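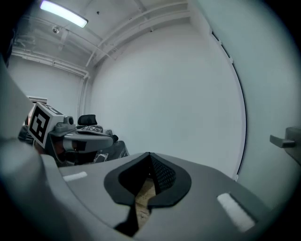 **Fevden Family Learning Center - Office of Student Technology and Wellbeing**

Screen use inspection, homework rooms and lounge. Inspector: Čestmír Ondrejka. Period: October.

- [x] Screen time limits posted at each entrance. *Comment: The lounge notice is still last year's version. Replace.*
- [x] Break reminders active on shared tablets. *Comment: Tested on 13 tablets - all sounded on schedule.*
- [ ] Phone lockers in working order. *Comment: 6 locks stick. The supplier, Skatano, has been notified.*
- [x] Content filter (Prendik) switched on for all student accounts. *Comment: 73 accounts reviewed. One staff account had been placed in the student group and was moved.*
- [ ] Signed family agreements on file. *Comment: About 100 expected. The Lukáč wing has not sent its folder.*
- [x] Seating allows students to face one another. *Comment: Satisfactory. Board games were in use at 4:15 p.m.*
- [ ] Chargers kept out of the quiet room. *Comment: Two found behind the bookcase. Second notice.*
- [x] Staff aware of the procedure for reporting online harassment. *Comment: Evening staff asked for a printed copy at the desk.*

Open items are to be corrected before the next inspection. Room supervisors shall initial each correction and return this sheet to the office.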